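**Plorel 62 cabin tray for electric vans**
Part no. 3531, made by Flundov

The Plorel 62 is a fold-down tray for the passenger side of battery-electric delivery vans. It mounts to the two lower dash bolts and needs no drilling. Folded, it clears the glove box door. Open, it locks at level and carries a static load of 30 pounds. The tray must be folded whenever the vehicle is moving.

Material is beech with a clear gloss finish. A matte finish is available on request and adds no cost. The hinge and both brackets are powder-coated steel.

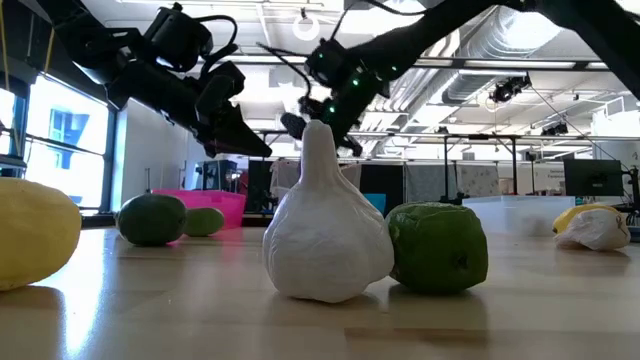 The gloss finish is a two-part coating, the same one used on Flundov's bench tops. It is rated for cabin temperatures normally reached in a parked vehicle. It wipes clean with mild soap. Buyers should note that gloss wood throws back daylight: window light can lie across a tabletop as a bright bluish-white streak, and a dark green pepper set down on it leaves a reflection below. On a tray under a windshield the effect may distract a driver in the next seat during a stop. For vans with a low dash, order matte.

**Fit**

- Bisier E-series, short and long wheelbase
- Cha panel van, left-hand drive only
- Other vans: send dash bolt spacing before ordering

The tray does not fit vans with a passenger-side charging screen. An offset bracket is in testing and is expected in July.

**In the box**

- Tray with hinge attached
- Left and right brackets
- 3 mm hex key
- Bolt set and thread locker

**Installation**

Remove the lower dash trim. Do not disconnect the 12-volt battery; no wiring is involved. Hand-start both bolts before tightening either one. Check the hinge lock before first use and again after a week of driving.

Warranty is 3 years on the hinge and brackets, one year on the finish. Fit questions go to Bhavana Chacko in the parts office. Orders received by noon Thursday ship the same week.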